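Working on the underside of light chairs and stools

Most wobble, scraping and loose joints in a small seat start underneath it, and the work is easier with the seat inverted at bench height. The notes below cover covering the work surface, turning the seat over, checking it and fitting new feet. They apply to one-piece moulded chairs and to painted wooden stools.

Covering the work surface

Use heavy plastic sheeting. Thin decorator's film tears under a leg and clings to fresh paint. Cut the sheet so that it overhangs the bench by 40 mm on each side and tape it to the underside of the top. Folds are acceptable beneath a moulded seat. Under a painted seat, pull the sheet flat, as a crease can print into paint that has not hardened. Sweep off grit and old staples first.

Turning over

Hold a stool by the seat frame, never by a single leg. Lower one edge to the sheet, then the other. A chair with a back will not sit level when inverted. Tip it onto its back and pack under the high side with a folded towel until it stops rocking. Keep cables and tools clear of the legs.

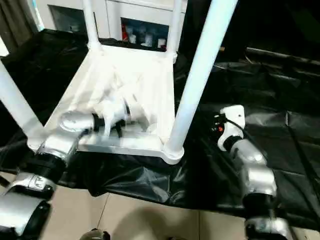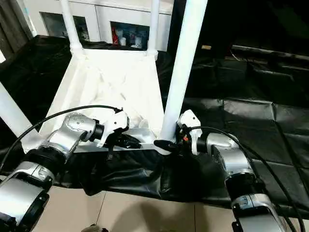

Legs up on black sheeting, with the underside of the seat exposed.

Should the feet be fitted before or after repainting?

Fit them after repainting, once the paint on the leg ends is hard. Adhesive pads take off soft paint when they are pressed on, and paint on the rim of a push-on cap stops it seating fully. Where a nail-in glide is used, drill the pilot hole before painting and fit the glide last.

Checking a moulded chair

Brush dust out from between the ribs with a dry 6 mm paintbrush, then wash with warm water and a little washing-up liquid. Look along each rib for white stress marks and hairline cracks, particularly near the legs. A crack that reaches a leg cannot be glued safely and the chair should be withdrawn from use. Solvent cleaners make some plastics brittle.

Checking a wooden stool

Press each leg sideways, one at a time, and watch the joint at the seat frame. A dark line that opens and closes in the paint indicates failed glue. Scrape the old glue out, apply wood glue and clamp overnight. Measure both diagonals between the leg tips before the glue sets. On one stool the first read 411 mm and the second was 6 mm longer, and a strap drawn across the longer diagonal corrected it.

Feet

Measure the leg end with callipers. Push-on caps should be a tight fit. Grosteleck caps run slightly small and go on more easily after a minute in hot water. Ultano felt pads are adequate for wooden legs on tile, but collect grit and need replacing when the felt is flattened.

Stand the seat on a floor known to be level and press on each corner in turn. If one leg is short, shim under the pad and leave the other three alone.

Correction, March: the pilot hole advice was added at the suggestion of Dong-hyun Na.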